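Nomby Work Surfaces and Storage: Progress Report 4
Submitted to Getura
Prepared by Yareli Aguirre, Sudton
Oct 18, 2019

1. Status

Work on the main bay continues under the second part of the grant. The surface, the wall panels and the rails are in place. Storage fittings are partly complete. The surface assessment has started and will run into November. No change to the agreed budget is requested in this report.

2. Surface

The grey finish was kept as specified in the original proposal. It was chosen for use with small household and play items in mixed colours, where a plain white surface had caused complaints of eye strain in the earlier room.

Two matters were recorded at the first inspection. The first is glare. Under the current lighting the finish gives an elongated bright patch in which the grey is washed out to white. Outside the patch the mottling, the fine pits and the rust-orange discoloration are easy to see, and strongly coloured items such as the yellow and peach ones stand out clearly. The second is the round black plug with the slot across its face. Its rim is to be checked for height, as thin card and cloth may catch on it when drawn across. The vertical scratch line by the plug is very faint and has been entered in the log as cosmetic. 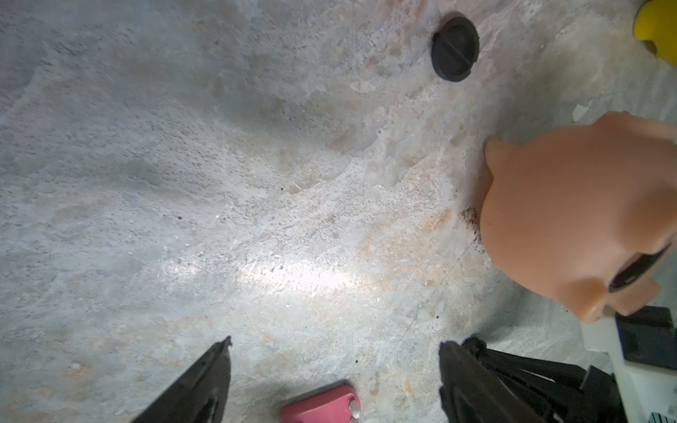 3. Surface assessment

Ayantu Araya is carrying out the assessment. The method has four parts: appearance, glare, cleaning and drag. Appearance and glare are complete. Cleaning will be done with the mild detergent already in use at Sudton, over 20 wipe cycles, with a visual check at the end. Drag will be tested with paper, cotton cloth and moulded plastic.

The cleaning test was put back by one week when the first batch of cloths left lint on the sample tile. Replacement cloths have been received. The sample tile will be kept and compared with the installed surface when the test is finished.

4. Walls and rails

The panels enclose the surface on three sides. The pattern of waves and spirals in mint, teal, mauve and charcoal was selected from the Madigan range after the plain option was withdrawn. It is busier than we would have picked. Users have been asked whether it makes small objects harder to find, and their replies will be included in the next report.

The rail across the back runs between the two black corner posts, and a second runs along the right wall. Both were specified to keep storage off the working area. The long dark grey basket hangs near the middle of the back rail on two clips, and the white mesh file holder is at the right-hand end.
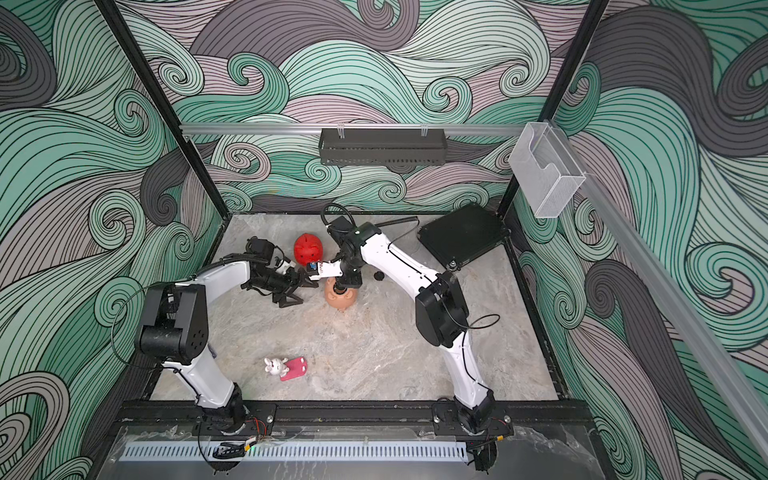 The file holder hangs at an angle and should be levelled. A second fixing point has been proposed. The alternative is to move the holder on to the side rail, but paper would then be further from the people who use it most. The basket needs no work at present. Its load limit has been set at 7 kg in the room rules until the clips have been tested, and the perforated lower edge is to be added to the weekly cleaning list.

5. Expenditure

Spending to the end of the period is within the approved amount. The only unplanned item was 100 pounds for replacement cloths and edge trim, met from the contingency line. Receipts are held at Sudton and copies will be sent with the financial return.

6. Next period

Complete the cleaning and drag tests.
Measure the plug rim and replace the plug if it stands proud.
Trial a diffuser over the lighting and repeat the glare check.
Level or move the file holder.
Collect written comments on the wall pattern.

We ask Getura to confirm whether the diffuser may be charged to the fittings line. A reply before the November review would allow the order to be placed without delaying the repeat check.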